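Flarkgate dropped its big spring info update and I have read all of it so you can stay outside in the sun like a healthy person.

First, the new party member is Lã. She's a river courier with a spear, a bad knee and a grudge against the mayor of Taltville. I would already walk into the sea for her.

Her special move costs 74 stamina. The bar starts at 100. So she does it once, very beautifully, and then she's a pedestrian.

Taltville is the new hub town. It has a fish market, a courthouse and a bathhouse you can't enter until chapter three. The map shows four staircases leading to it anyway. Thanks.

Dideteo is the new card game you play in taverns. The rules page is longer than the page about the main plot. I've read it twice and I believe the goal is to lose politely.

The buy-in at the top table is 3000 coins. In the March demo I finished with 2000, and that was after selling my boots.

Cecilia Ofori is back on the soundtrack. The battle theme clip is 40 seconds long and has a cello in it that sounds personally annoyed with me. Best thing in the update.

Character art is by Tươi Tạ this time. Everyone finally has a different nose. The villain got the best coat, as is tradition.

Still no word on whether you can skip the fishing tutorial. I asked under the official post and got a thumbs up emoji, so that could mean anything.

New save slots, though! There are six now. I'll use one and overwrite it by accident.

Next trailer is Tue 21 April. I'm taking a long lunch and telling work it's the dentist again. My teeth must be incredible by now.

Okay, end of thread, going to go stare at the Lã artwork some more.
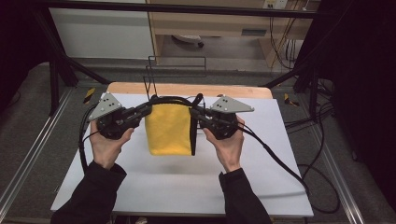
yellow bag, two grippers, full concentration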